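Re: Open day at Dondthorpe, did anyone go?
To: Evgate list
December 2019

> Did anyone get along to the Farevar open day? I had a ticket
> but the trains were hopeless. Is it worth asking for a place
> at the one in May?

Yes, I went, and I'm so glad I did! The part I liked best was the sorting table, where an arm works over a red tray next to a sink, with ropes, cloths and a sponge lying on it. I stood there far longer than I meant to (my tea went stone cold).
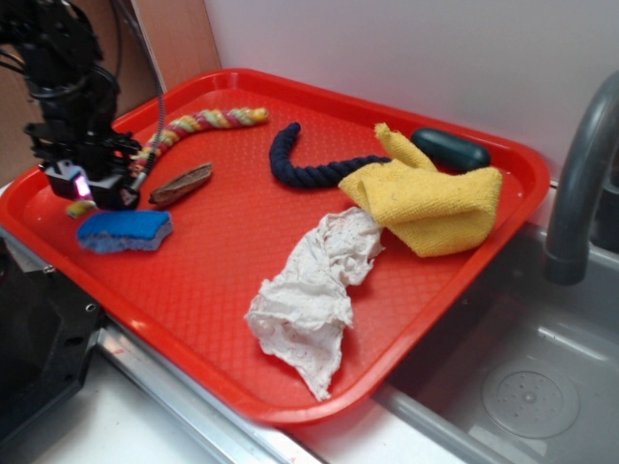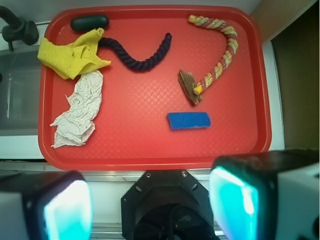
The middle view comes from the arm's own wrist camera.
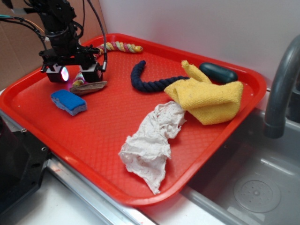
WHAT THEY TOLD US

The software is called Byun, and the team have given it 157 household bits and bobs to practise on so far. Cloth is the hard part, they said, as it never lies the same way twice, and a rope tucked under a cloth is harder still. I asked far too many questions and they were lovely about it.

PRACTICAL THINGS

There are 2 talks, and I'd go to the earlier one as the room gets stuffy. The walk up from the bus stop is 550 metres, all uphill, so wear sensible shoes. Get there before 4 if you want a proper look at the arm, and do write in soon for May, as places are free but they go quickly. I'll be putting my own name down again and would be glad of company on the bus.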